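Stand 8. Mai 2025

# Greiferpflege ohne Hokuspokus

Tipps zur Greiferpflege gibt es reichlich, und die meisten kommen von Leuten, die etwas in Sprühdosen verkaufen. Ich betreue einen Zweiarmaufbau, der Tücher und Wäsche auf einem Tisch bewegt, und schreibe auf, was sich bei mir gehalten hat. Den Rest habe ich irgendwann weggelassen.

## Vor dem Einschalten

- Backen mit einem fusselfreien Lappen abwischen. Kein Öl, auch kein »trockenes«.
- Schrauben an den Gelenkgliedern von Hand prüfen. Wer jeden Morgen nachzieht, hat bald ausgerissene Gewinde.
- Kabelschlaufe am Handgelenk einmal durch den ganzen Drehbereich führen, langsam, mit dem Daumen am Not-Halt.
- Tischfläche abwischen. Krümel landen später im Stoff und dann zwischen den Fingern.
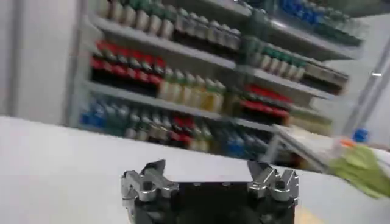

Spiel in den Fingergliedern sucht man am besten bei voller Öffnung, stromlos, mit zwei Fingern an der Spitze. Die Anleitung von Carretero will das Spiel im geschlossenen Zustand messen, was ich für Unfug halte: Da drücken die Backen gegeneinander und verdecken genau das, was man fühlen will. Stehen die beiden silbernen Finger so auseinander, dass über dem schwarzen Korpus eine freie Lücke bleibt, kommt man an beide Spitzen heran. Wackelt eine deutlich mehr als die andere, ist meistens die Buchse fällig und nicht die Schraube.

## Kabel

Spiralschlauch sieht ordentlich aus und macht die Sache bei engen Radien steif. Ich lasse am Handgelenk eine lose Schlaufe und sichere sie mit 2 Klettbändern. Kabelbinder nehme ich dort nicht mehr. Sie werden immer zu fest gezogen, auch von mir, und beim Abschneiden erwischt man irgendwann die Isolierung. 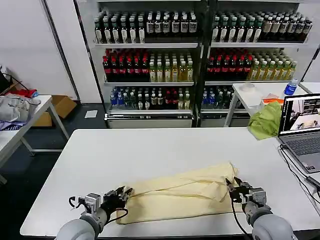
Das Gleiche gilt für Netzteile und Rechnerkabel in Reichweite der Arme. Mindestens eine Unterarmlänge Abstand, und wenn der Tisch das nicht hergibt, gehört der Rechner auf einen eigenen. Magnetische Kabelhalter von Eko habe ich ausprobiert – auf einer Tischplatte ohne Metall sind sie Briefbeschwerer.

## Nullpunkt der Backen

1. Greifer leer zufahren, mit der kleinsten Kraft, die die Steuerung zulässt.
2. Nachsehen, ob beide Spitzen gleich hoch stehen.
3. Nullpunkt speichern, öffnen, wieder zufahren, vergleichen.
4. Erst danach mit Stoff probieren.

Nach 11 Wiederholungen höre ich auf. Wenn der Wert bis dahin nicht steht, steht er auch später nicht, und es liegt an der Mechanik.

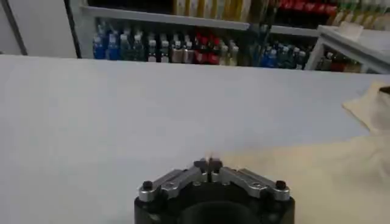 Léonie Pichon schreibt dazu, sie speichere den Nullpunkt grundsätzlich erst nach einer Warmlaufphase von rund 4 Minuten, weil er ihr sonst davonlaufe. Beim kalten Abgleich habe sie jedes Mal nachstellen müssen.

Mag sein. Bei mir war der Unterschied kleiner als das, was ein falsch sitzender Fingeraufsatz ausmacht. Schaden tut das Warmlaufen nicht, ich würde nur keine Religion daraus machen.

## Griff und Stoff

Rutscht der Stoff, drehen fast alle zuerst die Kraft hoch. Ich gehe lieber mit der Geschwindigkeit herunter, im Oktober zuletzt auf 66 Prozent, und schaue mir die Backen an. Blank gescheuerte Beläge greifen auch mit viel Kraft schlecht. Die Aufkleber von Brurel halten ordentlich, lassen sich aber nur mit Geduld und einem Kunststoffschaber wieder lösen. 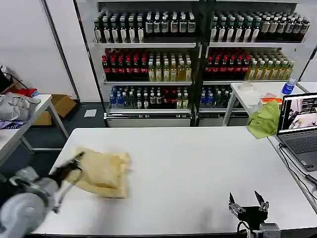 Zum Testen immer dasselbe Tuch nehmen, ohne Weichspüler gewaschen. Ein neues Tuch und ein neuer Belag am selben Tag ergeben ein Ergebnis, mit dem man nichts anfangen kann. Ich notiere Belag, Geschwindigkeit und Kraft auf einem Streifen Malerkrepp unter der Tischkante.

## Was ich mir spare

- Kontaktspray auf Verdacht
- Fett an den Bolzen, sofern der Hersteller keines vorsieht (zieht Fusseln)
- »Selbstkalibrierung« nach jedem Neustart
- Druckluft in Richtung Lager

Ersatzbuchsen vor dem Bestellen nachmessen. Die Liste von Rillgate nennt zwei Maße für dasselbe Teil.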